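Plarnley dehumidifier, compact model, bedroom use

Tested through July in a ground-floor bedroom with one exterior wall. Rated draw is 200 watts. Measured draw at the plug was 4 watts lower on the high setting.
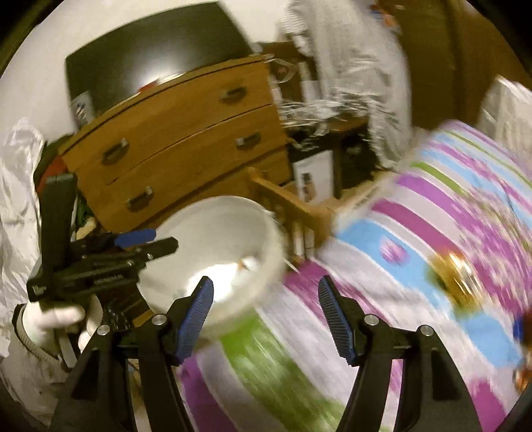 Does it need a drain hose? No hose is required, but without one the tank has to be emptied by hand when the float switch trips.

The tank held 581 ml at cutoff. The Isus unit I used before it shut off earlier and restarted poorly after a power loss. The Plarnley resumes its last setting.
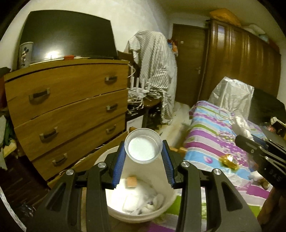
Fan noise is steady on low and has a slight whine on high. The filter slides out from the back and rinses clean. The humidity readout ran high against my Clirkum meter, so I set the target lower to compensate.

Tadeo Sosa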